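Product Review: Mirnlow Shallow Wicker Basket, Rectangular
Gotura Household Goods Review
Published July 26, 2018

The Mirnlow shallow basket is sold as a general-purpose tray for the table or sideboard. The Review purchased two baskets at the regular retail price and used them over a period of six weeks, one in a household kitchen and one in the staff dining room. No samples were accepted from the manufacturer.

Construction

The basket is woven wicker in a light tan-brown, rectangular in outline, with low sides that slope toward the base. The weave along the rim is tight. Reviewers passed a nylon stocking over the full length of the rim on both baskets and recorded one snag, at a corner of the second basket, where a strand end had been trimmed too long. The end was clipped with household scissors and gave no further trouble.

Both baskets arrived level and sat flat on a bare table. After six weeks the kitchen basket had developed a slight rock at one corner. It could be felt on a hard surface but was not noticeable on a tablecloth.

Use at the Table

The low sides are the principal advantage of this design. Rolls, limes, small avocados and wrapped crackers can be reached from any seat without tipping the basket, and the contents remain visible to everyone at the table. The same feature limits capacity. A single layer of fruit is practical; a second layer tends to roll out when the basket is lifted by one end. Households that need to carry produce from room to room will be better served by the deeper Silberg model, reviewed last August. 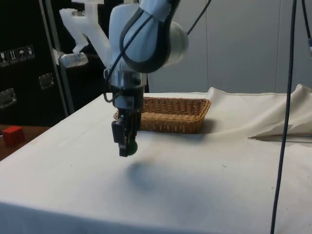
Does the basket need a liner when it is used for bread?

A liner is recommended. Crumbs settle into the weave and are difficult to remove with a brush alone. A plain cotton napkin folded once was sufficient in our use, and the Yoo fitted liner, sold separately, also proved satisfactory after its first wash.

Care and Cleaning

The enclosed card advises wiping with a barely damp cloth and drying away from direct heat. Reviewers followed these directions weekly. Color remained even on both baskets, with the exception of a faint ring left by an overripe peach, which did not respond to cleaning. The basket should not be soaked or placed in a dishwasher.

Wicker can leave fine marks on a soft or newly waxed finish. A table covering is advised for such surfaces.

Rating

The Review scores table baskets on construction, ease of use, cleaning and value. The Mirnlow received 9 out of 10 for ease of use and 6 out of 10 for cleaning. It is recommended for table service and for light display, and is not recommended for storage or transport.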